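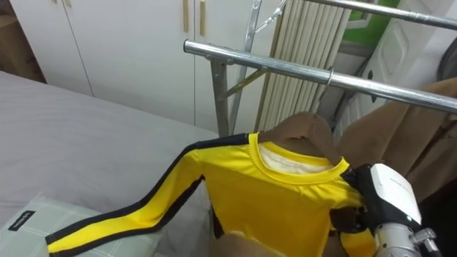
How do I get the musty smell out of clothes and bedding that were in storage over the winter?

Take them out of the bags, leave them in moving air for a full day, and only after that wash them. Washing straight from the bag often fixes the smell in, especially with synthetic fabrics.

More details from me, as I am the one who asked. In October we moved from Zustport to a smaller flat and put eight bags of textiles in a storage unit at Panasiuk. Now everything smells like an old cellar. There is no visible mould. I have washed one load two times with Bemix powder at 30 degrees and the smell came back when the things were dry. I do not want to throw away good sheets. What is the right order of doing this?

posted by dampcellar, 3 April 2021

zund_laundry wrote:

I had the same trouble after a flood in our building, so I can tell you what worked for me. First you must separate cotton from stretchy sports clothes. Cotton sheets and pillowcases can go at 60 degrees if the label permits it. Sports clothes cannot, and they keep smells the longest.

For the sports clothes I make a soak in a bucket: cold water and one cup of white vinegar, for one hour. Then I rinse them very well and wash as usual with half of the normal powder. Too much powder stays in the fabric and begins to smell by itself — this was my mistake for years.

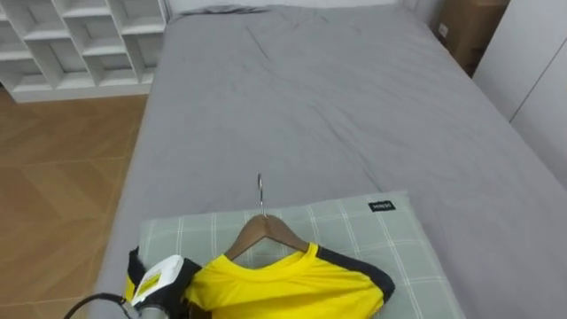

For the sheets, do not use softener at all. It covers the fibres and the smell remains under it. Dry them outside if you can, and do not fold them until they are fully dry also in the seams and corners. Pillows are more difficult. I wash two together so that the drum is balanced, and I dry them for two days, turning them in the morning and in the evening. If a pillow still smells after this, I would replace the filling and keep the cover.

Check also your washing machine. Run it empty at 90 degrees once before you begin.

tenpastnine wrote:

vinegar. also open the windows

mrs_k_zundwood wrote:

I agree with the first reply, but please be careful with vinegar if your machine has old rubber seals. In a bucket it is fine. Never mix it with bleach, the gas is dangerous.

For next winter: use cotton bags, not plastic, and put nothing away which was ironed with steam on the same day.

Comments (3)

dampcellar: Thank you, the bucket method I will try tonight. My machine was indeed smelling too.

oldsocks: Does it work for wool?

zund_laundry: For wool I would only air it, many days, in shade.

Contact us | © Zundwood Household Help | Back to top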